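**Unit 2: Seasonality in mountain destinations**
Handout, revised July 18, 2020

Read this before the seminar. The case notes on Undby are the part you will be asked to work with, so bring a copy.

## 1. What we mean by seasonality

A destination is seasonal when its visitor numbers bunch up in the same part of every year. Almost all destinations are seasonal to a degree. Ski villages are an extreme case, as the thing people come for melts.

Natural seasonality comes from snow, daylight and temperature. Institutional seasonality comes from school breaks, public holidays and the way employers hand out leave. The two overlap in a ski village but they do not match. Snow is often at its best in March, when many families have already used up their vacation days. A village can have excellent conditions and half-empty hotels in the same week.

Keep the two types apart in your written work. A marketing campaign can do something about the second. It can do very little about the first.

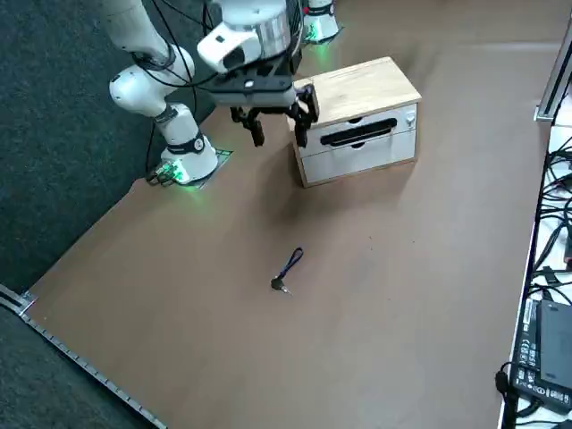
*White robot arm at a brown tabletop, with a gripper hanging above.*

## 2. Case notes: Undby

Undby is a village at the end of a valley road, with one lift company and a bus link down to Gralham. It has 718 permanent residents and 2626 guest beds. That ratio is high, and most of the problems below follow from it.

The beds are not all of one kind. Hotels and guesthouses hold 1215 of them. The rest are in private apartments and cabins, many owned by people who live elsewhere and use them for a short part of the winter. Tourism researchers call the unused ones "cold beds." They take up land and need water, roads and snow clearing all year, but they bring in very little spending once the owner has gone home.

Work in the village follows the lifts. Seasonal staff arrive before the snow does and leave when the slopes close. Housing them is a yearly headache, and some employers have started renting rooms in Gralham and paying for the bus. The bus timetable was drawn up for skiers, so kitchen staff who finish late often miss the last one down.

Note also what happens to shops. The bakery stays open all year. The pharmacy does not, and out of season residents go to Gralham for prescriptions. A service that visitors support in winter may be lost to residents in summer - keep this in mind when you read claims that tourism "keeps the village alive."

## 3. Ways of responding

**Adding a second season.** Undby opened the upper lift to hikers and mountain bikers. Summer guests stay fewer nights and spend less per day than skiers, and the lift company has not yet covered its summer wages. It still wants to keep the program, partly so that trained lift staff have a reason to stay.

**Stretching the main season.** Snowmaking allows an earlier opening. It also draws on the same stream that supplies the village, and it needs cold nights to work at all.
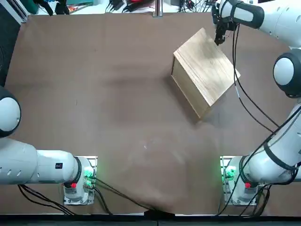 A longer season on paper does not always mean more guests, either. When Undby opened early, many of the first visitors were regulars who had moved their trip forward. Look for this kind of shift in any figures you are given. Total guest nights over the full year will tell you more than the count for opening week.

**Pricing.** Off-peak discounts can move flexible travelers such as retirees and students. They do not move families tied to a school calendar. Gurkberg, across the pass, tried deep discounts on late-season passes and found that its own season pass holders complained the most.

**Accepting the pattern.** Some places close for part of the year on purpose. Owners repair buildings, trails recover, and residents get a rest. Tang runs this way and has done so for a long time. Students tend to skip this option in essays. Please consider it.

## 4. Points raised last term

The discussion of Tang took up most of the last seminar, and some of it is worth recording. I had suggested that a planned closure is cheaper than a weak second season.
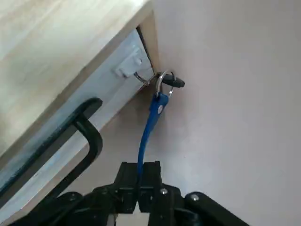
Karabo Pretorius objected that cheaper was the wrong measure, as the savings go to hotel owners while seasonal workers simply lose months of pay. Precious Van der Merwe agreed in part, but pointed out that a weak summer season usually offers short shifts and uncertain hours, and that some workers would prefer a clear end date so they can take a job elsewhere.

Both arguments depend on who is being counted. When you write up your case, say early on whether you are looking at owners, workers, residents or visitors.

## 5. For the seminar

- Work out the share of Undby's beds that are outside hotels and guesthouses.
- Choose one response from section 3 and note who pays for it and who gains.
- Find a destination that is seasonal for institutional reasons only. Beach towns rarely qualify.

Written notes of up to 2 pages are due at the start of class.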